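Hard water, part three: the descaling log

Feb 20, 2026

I said in December that I would stop guessing about the kettle and start writing things down. The log now covers 17 boils a week over nine weeks, which is enough to say something about limescale in this apartment and not enough to say anything about yours.

Background for anyone who skipped the earlier posts. The building in Zandton is on well water. The utility's sheet gives a single hardness value for the whole district, and my drop test kit does not agree with it. Their number is 139 mg/L as calcium carbonate. Mine, averaged over the log period, is 147. The kit resolves to one drop and one drop is a fairly large step, so the two numbers could both be right. I have stopped worrying about it. Either value puts the water on the hard side and both predict scale.

The kettle is an Andau, the plain steel model with the concealed element. I picked it because the lid comes all the way off and I can get a hand inside. Scale forms first on the floor of the kettle, in a ring where the plate is hottest, and then spreads outward. The walls stay almost clean until the floor is fully covered. I had assumed the waterline would be the worst spot, and it was the last place to show anything.

Method. Each week I emptied the kettle, let it dry overnight with the lid off, and weighed it on the kitchen scale in the morning. The scale reads to a gram. That is coarse for this purpose, and in the first weeks the reading did not change at all. Drying matters more than I expected. A few drops trapped under the spout filter will swamp a week of deposit, so I threw out two early readings and started over with the filter removed.

Then the acids. I tried three.

White vinegar, diluted by half with tap water, brought to a simmer and left to stand. It removed the scale. It also left a smell that took four rinses to shift, and the first cup of tea afterward was not worth drinking. Cheap, works, unpleasant.

Citric acid powder, one heaping tablespoon to a quart of water. I used hot water and not boiling, as calcium citrate gets less soluble as the temperature goes up and can settle out as a stubborn white film. I had that film last year and blamed the powder. The fix was to let the kettle cool for ten minutes before adding anything. Done that way, the floor cleared in a single treatment with no scrubbing.

Akolgo descaling sachets. The label lists lactic acid with a little citric, plus a color indicator that is supposed to fade when the acid is spent. Mine never faded, so either the dose is generous or there was less scale than the product assumes. The result looked the same to me as plain citric acid, at nine times the cost per treatment. I finished the box and will not buy another.

One dead end. I had read that a steel mesh ball left in the kettle collects the scale on itself and spares the floor. The ball did collect scale. So did the floor, at the same pace as far as the scale could tell me, and now there were two things to clean. It rattles, too.

Filter jugs are a separate subject. The ion exchange type does lower the hardness, and my kit showed a clear drop with a new cartridge. It also showed the effect tapering well before the replacement date printed on the box – the calendar is not a very good proxy for volume. If I test this properly I will log gallons instead of weeks. I would also like to know how much the cartridge lowers the pH, and for that I need better strips than the ones I have.

Current routine, for the record: citric acid once a month, filter screen out and soaked in the same solution, two full rinses, one boil discarded. Empty the kettle at night. The last step costs nothing and seems to slow the ring, although I have only three weeks of data on it and changed nothing else during that time.

Raw numbers are in the usual spreadsheet. The column marked "dry?" is there for a reason, so please filter on it before you tell me the curve is wrong.
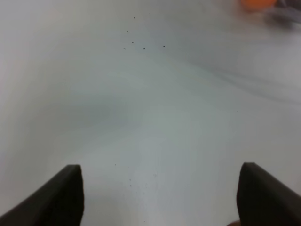
Dralon writes that the overnight step probably deserves more credit than the post gives it, as water left to evaporate on a warm plate drops all of its calcium right there, and asks whether the weekly weighings could be repeated with the kettle left half full every night for a month.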